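Sorting arms on the returns bench, anyone else had this?

benchwarmer_9
We do returns at Fleltedero, mostly toys and small household bits. Management have signed up with Clidia to put arms on the sorting tables from January. At the moment there's a little red demo one to "get us used to the idea". They say the arm picks, we supervise. I've asked three times what supervising means and got three answers.

My job now is tipping out a mixed box, deciding what can be resold and putting it in the right bin. The deciding is the hard bit.
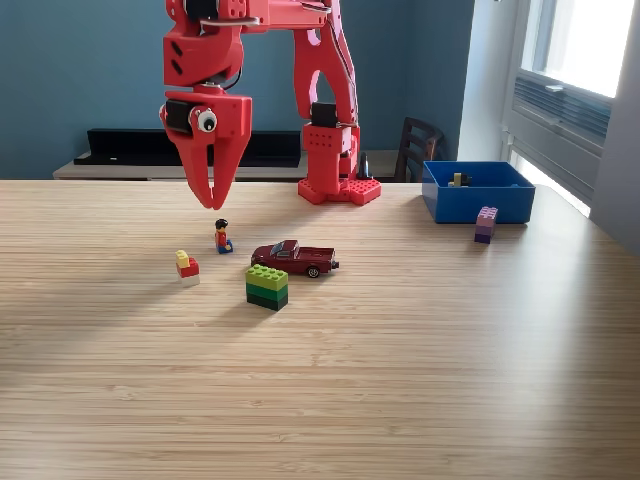 A good sorter on our floor clears 1573 items in a shift. The target on the slide for one person minding two arms was 3509. Where does that number come from? Has any of you hit something like it on a real shift?

Marrow
No. We had Nakajima arms on packing for nearly a year. You don't supervise, you fetch and carry. It drops something, you pick it up. It stalls, you clear it. My step count went up and my pay didn't.

tilly_k
Bit harsh. My wrists were shot after nine years of bench work and I'd take the arm back tomorrow. Ours was slow but it did the dull half.

Marrow
Slow is my point. Who made up the difference?

tilly_k
We did for the first couple of months, yes. Then they moved the target down. Sipho Zwane was our rep and he got that put in writing before anything was switched on. Do that.

benchwarmer_9
Ours is Mizanur Kumarasinghe and he's asked. They told him targets are "under review", so make of that what you will.

oldpallet
Ask who does the grading. At Meltutance they said the arm would only move stuff, then the two graders left and weren't replaced. The arm still can't tell a scuffed toy from a filthy one, so everything gets marked resaleable and the complaints go to the phone team. On paper the bench looks great.

Marrow
^ this. The work goes to another department and gets called a saving.

tilly_k
That's a management problem though, you can't blame the kit for it.

oldpallet
I'm not blaming the kit. I just don't get to work with the kit on its own, it comes with the management.

benchwarmer_9
Does anyone have the wording Sipho used about the targets? We've got a meeting before the late shift and I'd like to take something in with me.

tilly_k
I'll dig it out tonight. It was only half a page.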